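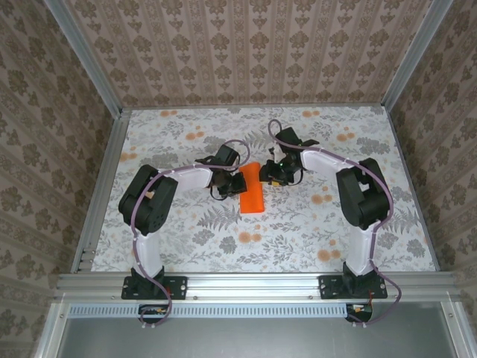 Ticket: towel folding, two-arm cell, second fold fails
Opened by: Makis Moschos
Project: Trillby
Status: open
January 2022

Problem: First fold is fine on most runs. On the second fold the left arm picks up only the top layer and the stack opens again. 24 runs logged, second fold good on 2 of them.

Tried so far:

- Slowed the approach to half speed. No change.
- Lowered the left grasp height by 2 mm. It gets both layers more often, but the fingers drag on the table covering and the run stops on a force limit.
- Swapped the Rallex cloth for a thicker one from Fandska. Better. Thick cloth holds its edge.
- Restarted the controller and redid the arm calibration. No change.

Comment, Dlamini: Is the edge detection running again after fold one, or is it still using the first outline? I had the same fault with napkins.

Reply, Moschos: Still using the first outline. Will change it and rerun.

Update: Reran with a fresh outline after each fold. 20 runs, just over half good. A run is still much slower than doing it by hand, so I would not tell the laundry customer this is ready. One cloth, laid flat by a person, is what it can do now. A basket of mixed towels is a separate ticket.

Next: try softer finger pads in February. Leaving this open.

3 comments
0 shares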